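Report on the September Visit to the Bailly Mill, Pleltesham

Members of the Clesevley Regional Grain and Milling Society visited the Bailly Mill at Pleltesham in September. The visit was arranged at the invitation of the mill's operating trust and replaced the society's usual fall lecture. The party left Gunumley by coach at 7 in the morning and was received in the mill yard by the trust's guides. The society thanks the trust for opening the upper floors, which are closed to the general public for most of the year.

The mill dates from 1807 and stands on the site of an earlier building lost to fire. It was built to serve farms on both banks of the river and ground wheat, rye and corn for local sale. The stone walls are original up to the level of the second floor. The roof and the hoist housing were rebuilt later, and the difference in the stonework can be seen clearly from the road bridge.

Members were divided into 2 groups for the tour. The first began in the wheel pit, where the guides explained the repairs to the sluice gate and the present limits on water use. Flow in the millrace was low on the day, and the wheel was turned for a short demonstration only. The second group began on the bin floor and worked down through the stone floor to the meal floor. The groups changed places at midmorning. Stairs in the upper part of the building are steep, and members who did not wish to climb were shown the dressing shop, where a runner stone had been lifted for recutting.

The talk on stone dressing drew the most questions. The trust recuts its stones by hand and keeps a written record of each dressing, including the depth of the furrows and the hours of grinding since the last one. Several members asked for a copy of the record sheet, and the trust has kindly agreed to supply one. It will be placed in the society's library at Clesevley.

After lunch the party moved to the former granary, which now serves as a teaching kitchen and meeting room. The afternoon session dealt with the storage and cooking of whole and milled grains in the home. Bread flour was covered first, with remarks on how long stone-ground flour keeps once the bag has been opened. The speakers advised cool storage and small purchases. The session then turned to grains that are not milled at Bailly, including barley, oats and rice.

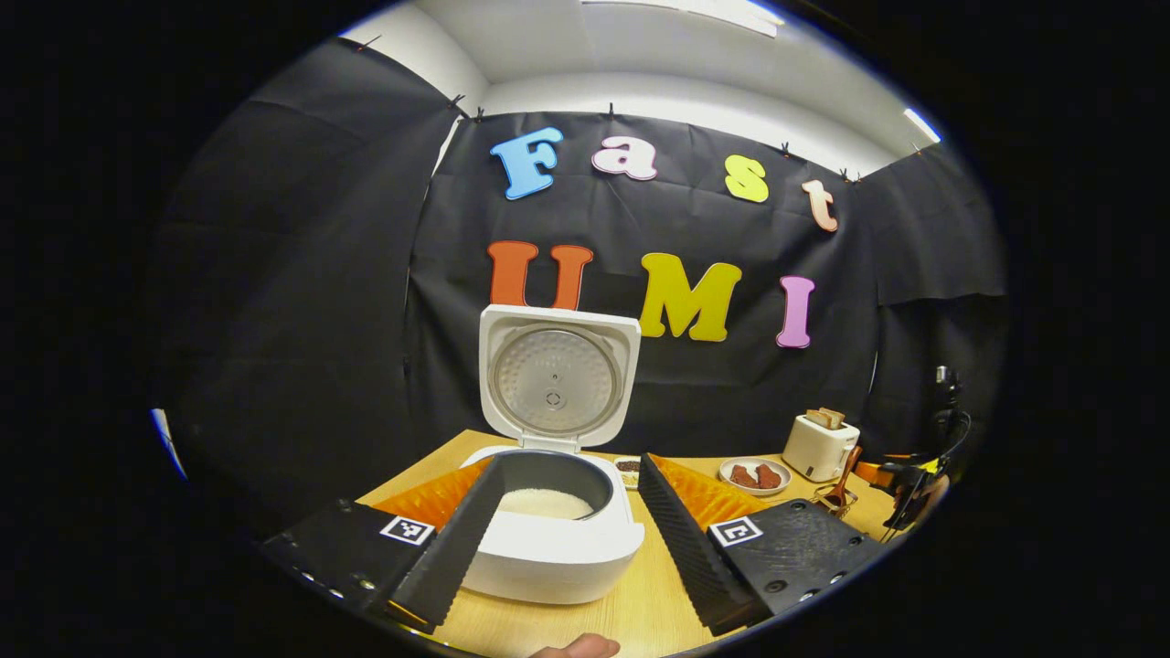 Discussion continued until 30 minutes past the planned close. Members raised the matter of insects in stored grain, and the trust described its routine of weekly sweeping and sealed bins. There was also an exchange on the labeling of flour, where the society's own guidance is out of date and will be revised before spring.

The mill shop sells whole wheat flour, rye flour and cornmeal in small bags. Larger sacks must be ordered ahead. Parking at the mill is limited, and future parties coming by coach should use the lot at the Pleltesham end of the bridge and walk down to the yard.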